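Larken and the Summer of Almost

August 21, 2023

My club has spent the entire transfer window nearly signing people. We nearly signed a left back in July. We nearly signed his replacement a week later, when the first one took a look at our training ground and discovered a deep love for his current employer.

Now it's Ardeleanu, the striker from Rolmont, who is 31 and scored 2 goals last season, one of them against us. I suspect that's the whole scouting report. Rolmont want a fee that would buy most of our back four, plus the bus.

I've read every rumor, mostly in bed, mostly past midnight, refreshing a forum where a man claims his cousin washes the physio's car.

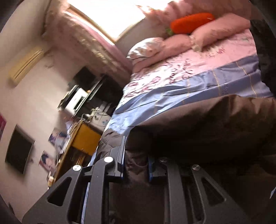 The bedroom, pink flowers and all.

Meanwhile we still have no one who can take a corner. Larken averaged a crowd of 3,000 last year and I'd guess most of them could clear the first defender. Our current guy aims for the near post and hits the near advertising board, which at least keeps Sekex happy, seeing as they paid for it.

The new manager says he wants us to press for the full 90. I'd settle for 60, with a sit-down in the middle.

Anyway, I've renewed my season ticket. Same seat, behind the same pillar. If Ardeleanu does sign, I should be able to see his left arm.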